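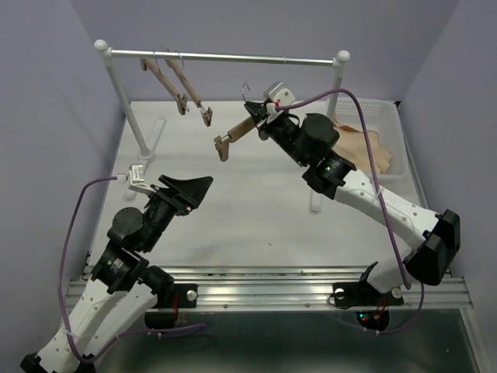 Call for participants: people who hang up their clothes (and people who gave up)

Posted in: Get Involved > Home & Household > Paid studies
October 12, 2023
14 comments | 37 shares

Every few years somebody announces that they have fixed the wardrobe. There is a folding board, or a colour system, or a set of matching hangers sold in a pack that is never quite big enough. We have bought most of these things over the years and we have our doubts about nearly all of them. Foseck is a small household testing group in Domport, and we are looking for people to help us find out whether clip hangers deserve the room they take up.

You know the ones. A wooden bar, a metal hook, a metal clip at the end that is supposed to hold a skirt or a pair of trousers by the waistband. Shops love them. Hotels love them. At home they seem to end up shoved to one side of the rail, tangled in each other, while the trousers go over the back of a chair or into a basket. We would like to know if that is as common as we suspect, or if it is just us.

What the study is

The Tremari Hanger Study is three visits to our test room, plus a diary you keep at home in between. Each visit takes a bit under two hours, including the cup of tea. You will hang, unhang and rehang ordinary clothes on a small rack with a metal bar, using wooden clip hangers and then whatever else we put in front of you. Some of the clothes will come to you crumpled in a basket, because that is how clothes arrive in most houses. We won't be ironing them first.

The diary is the part we care about most. For the four weeks between your first and last visit, write down what you did with your clean washing. Two lines a day is plenty. If it stayed in the basket all week, write that. People in these studies have a habit of becoming very tidy the moment somebody is reading about it, and that is no use to us. We ran an earlier diary study on drying racks and ended up with 172 diaries, a good number of which described households we frankly do not believe in.

Who we want

- Adults who do at least some of the washing where they live
- Renters, owners, sharehouses, people in one room with a rail and no wardrobe
- People with sore hands, weak grip or arthritis. Spring clips can be stiff, and most product testing seems to be done by people who haven't noticed
- People who like clip hangers and would defend them
- People who can't stand them
- At least one person in the group who hangs everything by colour. We have questions

You don't need to own any clip hangers. You don't need to bring your own clothes, although you are welcome to bring one item that never stays on a hanger. Slippery skirts and heavy work pants especially.

Who we can't take

Anyone who works for a hanger, wardrobe or storage company, or lives with someone who does. Anyone selling an organising course. We have had both, and they were perfectly pleasant, and we had to throw out the results.

What you get

$412 for the full study, paid after the last visit. If you pull out after the first or second visit you are paid for the visits you did. Bus fares are covered if you keep the tickets. Lunch is not provided, whatever the last notice said.

You do not get to keep the hangers. People ask.

Who is paying

Fair question, and we would ask it too. The money comes from Lindqvist, a furniture maker thinking about whether to put a short rail inside a chest of drawers. They don't get to see your name or your diary, and they don't get to choose what we publish. If the answer is that most people would be better off with a hook on the back of the door, we will say so - and they have agreed to that in writing. We asked for it twice.

What we are not promising

You will not learn a method. Your house will not be any tidier at the end. We can't tell you that a good hanger saves time or makes clothes last longer, as the claims we have read on that were mostly printed on the packaging. Finding out is the point of the exercise, and it may well be a dull answer.

How to put your name down

Send a short note to the study desk through the contact form, with "hangers" in the subject line. Tell us:

- where your clean trousers are right now
- which days and times suit you for visits
- whether you need step-free access or a seat while you work (we have both)
- anything about your hands, shoulders or eyesight that we should plan for

Visits start in February. We will reply to everyone, including the people we can't fit in, though it may take a couple of weeks. Please don't send photos of your wardrobe unless we ask.

Filed under: laundry, storage, paid participation, Domport

We use cookies to remember your settings and count visits to this page. Accept all | Manage choices

Get new calls for participants by email. Sign up to the newsletter - you can unsubscribe at any time.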